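Faire ses enveloppes soi-même, troisième tentative

J'ai donc décidé que cette année, les cartes d'anniversaire de la famille partiraient dans des enveloppes maison. Personne ne me l'a demandé. J'ai quand même commandé 50 feuilles de papier Pálfi en 100 g, couleur « brume », qui à la lumière du jour est un beige tout à fait ordinaire.

Le gabarit vient du site Zatard, gratuit à condition de laisser son adresse mail (j'ai reçu 6 messages depuis, dont deux pour m'annoncer la fin d'une promotion qui n'avait pas commencé). On découpe, on marque les plis au plioir, on colle les rabats. Mes deux premières enveloppes étaient trop petites pour la carte. La suivante était si grande que la carte s'y promenait.
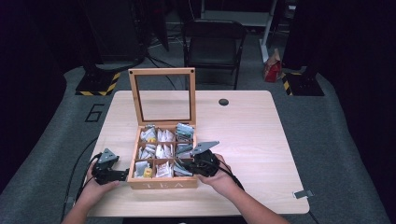

La boîte à thé.

Côté colle, j'ai comparé le bâton Gullus et le ruban double face Cistach. Le bâton gondole le papier mais pardonne les erreurs. Le ruban ne pardonne rien – j'ai une enveloppe collée à une autre enveloppe, je la garde comme presse-papier. Pour les rabats latéraux, je suis donc revenue au bâton, en couche très fine, avec un gros dictionnaire posé dessus pendant que je fais autre chose.

Pour la doublure, j'ai recyclé un vieux catalogue de graines de 304 pages. Les pages des courges donnent très bien. Celles des engrais, un peu moins, mais mon beau-frère y aura droit en juin.

Prochaine étape : les timbres, que je compte acheter.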